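FOR IMMEDIATE RELEASE
October 2, 2018

Kimovden opens its equipment planning desk, and I wrote down what we learned the expensive way

I run purchasing at Kimovden, which means I'm the person who signs for the robots, the hands that go on the robots, and the boxes of cable ties that hold the whole business together. Our marketing folks offered to write this announcement for me and I said no thanks, I've been living with this thing since May and I'd like to tell it myself.

So, the news first! Starting today we're opening our planning desk to outside customers. If you're a care provider, a hotel group, a college lab or a small company thinking about buying arms and hands for household-type work, you can come to us before you've spent a dime and we'll help you put together a budget that survives contact with delivery day. The service is called Dilla. It comes with a planning workbook, a site checklist and time on our practice floor in Gitlow, where you can watch two-armed systems work around furniture you could have at home.

Why would a company that sells equipment help people buy less of it? Because we've been on the other end of that phone call. A customer buys two arms, discovers the hands were quoted separately, discovers the cable sets were quoted separately from the hands, and by the time everything shows up the money for training has gone to freight. They're mad, we're embarrassed, and the arms sit under a sheet. I'd much rather sell somebody one good setup this year and another one when they're ready.

Let me start with hands, which is where most first budgets go sideways.

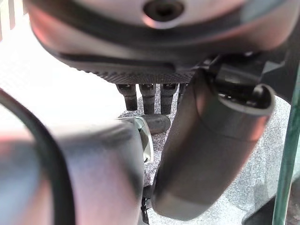

People price the arm down to the penny and then put a single line in the spreadsheet that says "gripper." I did it too, in my very first plan! A hand with several fingers has its own spare parts, its own mounting hardware and its own service schedule, and it should get its own page. Dilla's workbook breaks it out: the hand, the adapter, spare fingertips, whatever camera you want near the wrist, and the hours it takes a technician to swap one hand for another. That last number is the one buyers leave blank. We ask you to fill it in before we'll talk about anything else, and if you don't know, we'll let you do a swap yourself in Gitlow with a stopwatch running.

We also get asked whether a simple two-finger gripper would do. Quite often, yes. If your job is moving the same boxes all day, please don't buy fingers you won't use. If your job is a living room, with soft things and round things and things with lids, you'll want to try both kinds on your own objects and see. Bring a bag of them. I mean it, bring the actual stuff.

The workbook itself has 70 line items. That sounds like a lot, and our first testers groaned (I heard them), but a good third of it gets crossed off in the opening meeting. You don't need a line for a mobile base if your arms are staying put. What's left is the list you'll be held to, and I've found that finance people relax a great deal when they can see the boring stuff written down next to the exciting stuff. Floor tape is in there. So is replacement glassware.

Which brings me to the practice floor. When I asked for money to furnish it, I got some funny looks, because I was asking for couches and a coffee table in an equipment budget.

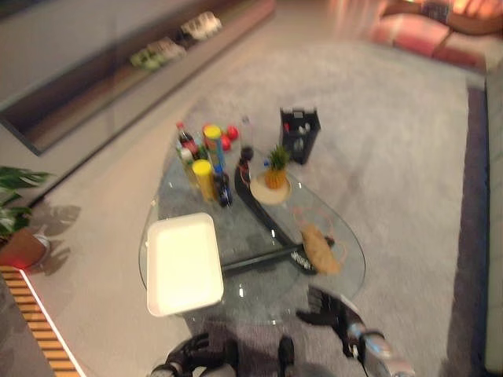

A bare workbench is a lovely place for a robot and tells you very little about what you're going to need. Glass is hard on cameras. Bottles tip. A loaf of bread and a soda bottle ask for very different amounts of squeeze, and a pineapple, well, you try picking one up by the leaves. Groceries and props are a running cost, too. Fresh fruit doesn't keep, and if you're practicing with it you'll be buying it over and over. We put props in the operating budget instead of the purchase budget, and I'd suggest you do the same, or somebody will end up paying for bananas out of the travel money.

Over the trial period we logged 239 practice sessions with early customers on that floor. I went through the notes from every one of them to set the default values in the workbook, with a pot of coffee and a highlighter, and it was the most useful reading I've done in this job. The big surprise for me was setup time. Everybody plans for the hours the arms are moving. Resetting a table, putting things back where they started, wiping down a surface, hunting for the thing that rolled under the couch: that's all paid time, and it belongs in your plan with a person's hours against it.

A second surprise was floor space. Customers would measure the arms, add a bit for elbow room, and call it good. Then came the stands, the cables, the walkway, and a place for a person to stand with an emergency stop in reach. Dilla includes a site drawing, done by us, at no charge for your first location. Please send us real measurements. A photo of the room with a sofa in it for scale is sweet, and we've gotten several, but we can't draw from it.

We've also signed Dantas as our service partner for the program. Dantas will handle installation visits, routine checks and loaner hands while yours are in for repair. I pushed hard for the loaners. When a hand is out and you've got staff scheduled, the cost of waiting can pass the cost of the repair pretty quickly, and that's a miserable thing to explain in a budget meeting.

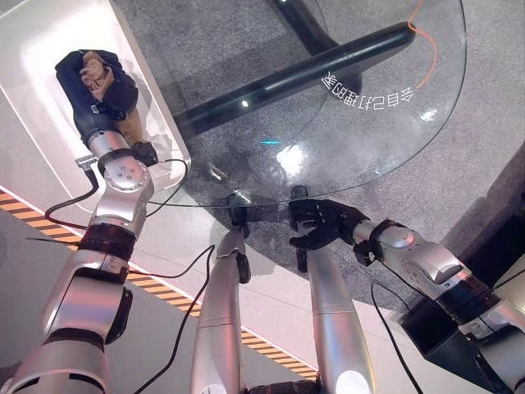

Cables get their own section in the workbook, and I'm a little proud of it. Ask any of our technicians what they'd spend an extra hundred dollars on and they'll say strain relief and spare leads, before you've finished the question. Cables have to follow an arm everywhere it goes, they cross the places you'd like to walk, and they wear. Buy spares with the first order. Shipping one lead by overnight courier costs more than the lead, and I have the receipts in a folder I don't enjoy opening.

Fabric and plush are worth a word as well. Several trial customers came to us for laundry and tidying work, and soft items changed their plans more than anything else did. They fold over on themselves, they hide the fingers from the camera, and they take more practice runs than a can or a bottle. If soft goods are a big part of your work, add time to the training line first and look at extra hardware second.

What does all this cost? The planning meeting is free. A full Dilla plan takes 14 working days from the day we get your measurements, and it includes the workbook, the site drawing and up to 5 visits to Gitlow by anyone on your team. If you go on to order through Kimovden, the planning fee comes off your invoice. If you take the plan and buy from somebody else, that's fine, it's your plan and you paid for it. I'd only ask that you tell us where our numbers were off so I can fix them.

We can quote arms and hands as a purchase or as a lease, and the workbook lays the two out side by side with service included in both columns. Leasing tends to suit grant-funded labs with an end date. Purchase tends to suit folks who already have a technician on staff. Plenty of customers land in between, with arms bought and hands leased, and we're set up for that.

Booking for the Gitlow practice floor is open now through our sales office. Bring closed-toe shoes, your object bag and whoever is going to be approving the money, because they ask the best questions. Parking is behind the building and the coffee is pretty good.

About Kimovden
Kimovden supplies robot arms, hands and planning services for household, hospitality and research settings. Dilla is the company's planning program for first-time and expanding buyers. Installation and service under the program are provided by Dantas.

Media and booking inquiries: Kimovden sales office, Gitlow practice floor.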